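Teaching by hand: a gallery from the Ondoneck workshop

Welcome to our little gallery page! For those who haven't been to one of the open evenings, we are a small group who meet in the back half of the Rowbotham building and spend our time showing a robot arm how to do ordinary household jobs, by taking hold of a pair of handles and doing the job ourselves while the arm follows along. It is slow, rather absorbing work, and a surprising number of visitors who only meant to stay for a cup of tea have ended up having three or four goes each.

So many people asked us in March what the arm gets to look at while all this is going on that it seemed only fair to put something up. The small camera at the wrist goes wherever the gripper goes, and the person at the handles has its view on the screen in front of them the whole time. It takes a bit of getting used to. Shirley Goodall, who has steadier hands than any of us, compares it to threading a needle while looking out through the eye of it, and I have never managed to improve on that.

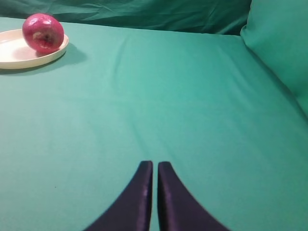
Page last changed: 12 May 2022

The red apple and its plate, with the two dark fingers pointing up the table and a good stretch of green cloth still to cross.

A word about the fingers, for anyone planning to have a go. They are open only a little way in this view, and an apple wants a good deal more room than that, so the habit we try to teach is to open up early, while you are still well clear of the plate. Beginners nearly always leave it until they are right on top of the fruit (I did it myself for weeks) and then there's a nudge, and the apple goes for a wander. If that happens to you, please don't stop and apologise! Open the fingers, back off a little, come round again and carry on. Elli Pitkänen keeps those runs in a folder of their own and is very fond of them, as a recovery done calmly can be every bit as useful to the arm as a tidy first attempt.

The apple job has been our standard first lesson since we moved over to the Tulilance handles, and between us we have now saved 421 goes at it. Jalen Haddad would like you to know that his are the quick ones. Ilham Abdelaziz would like you to know that hers are the ones the arm learned from, and having sat through the playback with both of them I'm keeping well out of it.

If you are coming along to try it, a few things we say to everyone. Sit so that your elbows can rest on the bench. Look at the whole table on the screen before you move, and have a rough idea of the way you mean to go. Try to move at the pace you'd use for passing somebody a full mug, and when you've finished, hold still for a moment before you press the pedal, or the end of the run gets clipped and Elli has to throw it out. The handles are light and you can't hurt anything by being timid with them.

We take 6 people at a time on open evenings and there is usually a bit of a wait, though the biscuits are good. Zanele Motaung looks after the list, so do have a word with her at the door or leave your name on the sheet by the Koltano cabinet, and tell her if you'd prefer the lower chair or need the handles swapped over for left-handed use. Children are very welcome with a grown-up beside them.

Thank you to everybody who has sat down at the handles so far, and to those of you who stayed on afterwards to help us put the chairs back.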